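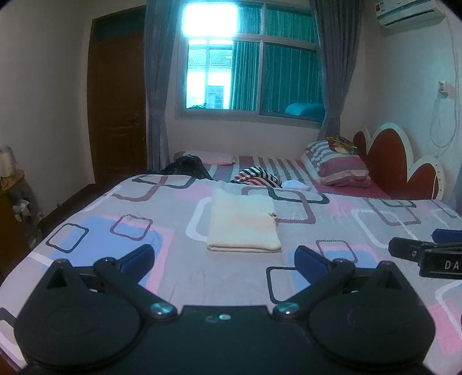 Left-hand gripper view, folded towel on the patterned bedspread, both finger pads open.

Ticket: Towel grasp point drifts onto the bedspread print
Project: Flusumach (handheld demos, soft goods)
Component: Larex segmentation stage
Opened: 2020-06-24
Status: Resolved, keeping open for the second bedroom set

Problem
The policy trained on the May demos does great on plain sheets and then falls apart on this bed. The predicted grasp point starts on the near folded edge of the towel, then slides left along the thick white curve that comes out from under it. Cream towel, white outline, pale gray-lavender background. I can see why it gets confused!

Tried first
Turned up color augmentation. No change.
Cropped out everything past the near bed, in case the striped bedding by the window was pulling it. Slightly steadier, same slide.
Masked the second gripper at the right edge. No change, so I put it back.

What worked
Swapped the single-view mask for the El Sherbiny method: take 2 views from slightly different heights, line them up on the bed surface, and keep only what shifts against it. A printed outline lies in the plane of the bedspread and cancels out. A folded towel has thickness, so its edges stay. I honestly expected noise from the fuzzy texture, but the layered edge comes through beautifully.

Result
Grasp point stayed on the towel in 93 of 100 replays. The old mask managed 27 on the same set. That is a huge jump for a change that needed no new demos and no retraining of the grasp head. I ran it again with a fresh seed to be sure and got the same 93.

Still open
Of the misses, 2 landed on the small brownish tag or decoration on the towel's right side. It sticks out past the edge and the mask treats it as a corner. Trying a minimum-width filter next.
The upper left window pane is blown out to white. It sits outside the crop for now, but lock exposure before anyone widens it.

To reproduce
Pull the Skestach branch, set mask_mode to two_view, leave the height offset at default. Old checkpoints load fine.

Update, same day
Width filter is in. Replays are running and I'll post the counts on this ticket.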